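ok it's cucumber week at my house again so you're all getting a thread. Settle in, get a snack (guess which one)

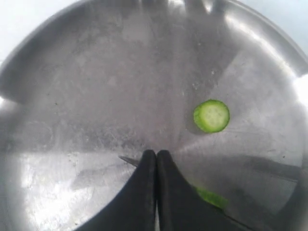
So every June I plant too many. I say two plants, I come home from the garden place with four, and by the time it's properly hot I'm leaving bags on people's porches like a weirdo

This year's variety is Trastow. Picked it for the name, no regrets, the skin's thin enough that I don't bother peeling. The Kider seeds I tried last summer were so bitter at the stem end I ended up composting half of them

Anyway. The salad. This is my grandmother's, sort of. She never measured so I've spent years guessing, and my sister swears I have it all wrong (she puts SUGAR in hers, a lot of it, we've had words)

Slice the cucumbers into rounds. Not paper thin! I know every recipe says paper thin. I want some crunch left after the salt gets at them

Salt them in the widest thing you own. I used a deep mixing bowl forever and the ones at the bottom were always swimming while the top ones sat there doing nothing. A wide shallow steel pan is so much better - everybody gets salted, and you can slosh the water off over the sink in one go

Leave them 40 minutes. I set a timer because otherwise I wander off and start pulling weeds, and then it's dinner time and I've got pickles

Then drain, squeeze them gently in your hands, and taste one. If it's too salty, give them a quick rinse and squeeze again. I have to do that maybe every other time, my salt hand is heavy

Dressing: sour cream, a spoonful of white vinegar, lots of dill, black pepper. Half a clove of garlic if you're not going anywhere after. I get the sour cream from Olszewski, the little deli by the post office, it's thicker than the supermarket kind and doesn't go watery on you by the second day

Someone always asks about yogurt. Yes you can. I do it when I'm out of sour cream and I add a little olive oil so it doesn't taste like I'm being punished

Oh and the knife thing. I've been through so many cheap ones. Finally had my old paring knife sharpened and I'm mad I waited, I paid 11 bucks and now it goes through the skin without squashing the middle all over the place

Also please don't leave the salty water sitting in your steel pan overnight. Mine has cloudy patches that no amount of scrubbing is getting off. Vinegar and hot water helps a bit, drying it with a towel right away helps more, and I do that approximately never

Steel people, if you have a trick for water spots I'm listening. I tried the Lostar paste and it smelled like a swimming pool so that's back under the sink

Making a double batch Thursday for the block potluck. Last time the bowl came home empty before the burgers were even done so I'm hiding a jar in the back of my fridge first

Dill is also out of control by the way, if you live near me please come take some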